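Chapter 4
Inventory and the Cost of Holding Goods

Learning Objectives

After reading this chapter, students should be able to define the main classes of inventory, calculate a reorder point, and explain why carrying costs are often understated in the accounts of small firms.

Opening Case: The Stockroom at Dirley

Dirley assembles small electrical goods and sells them through Trader, a regional wholesaler. At the end of November the firm recorded 3,717 separate stock items. Many were parts of low value, such as small motors, wire, and circuit boards. Purchasing staff ordered these in lots of 500 in order to obtain a discount from the supplier, Zulten, although the assembly line used only 300 in a typical month.
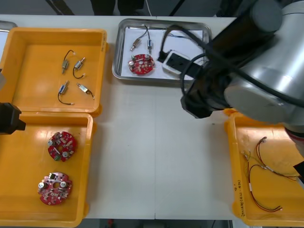

One purchasing clerk objected that a part costing a few cents could hardly matter to the balance sheet, and that running out of it would stop the whole line. Both points deserve an answer. The second is correct: the cost of a stockout bears no relation to the price of the missing part. The first overlooks the cost of space, handling, insurance, and the money tied up in goods that have not yet been sold.

4.1 Classes of Inventory

Inventory is usually divided into raw materials, work in process, and finished goods. Purchased parts are treated as raw materials until they are issued to production. A fourth class, supplies, covers items used up in running the business that do not become part of the product. Packing materials may fall into either group, depending on whether they are sold with the goods. The classification should be applied in the same way from one period to the next.

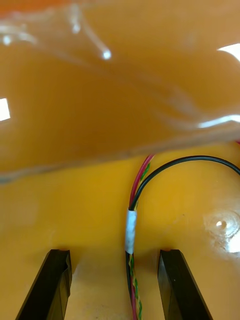
Supplies should simply be charged to expense when bought, the accounting office at Barajas argued when that firm revised its policy. The treatment is acceptable where the amounts are small and purchases are steady. Where large quantities remain on hand at year end, it overstates the expense of the current period and understates assets.

4.2 Carrying Cost

Carrying cost is the total cost of keeping goods in stock over a given period, commonly stated as a percentage of average inventory value. It includes storage, insurance, taxes, spoilage, and the return the firm could have earned by using its funds elsewhere. The last of these does not appear on any invoice and is frequently left out.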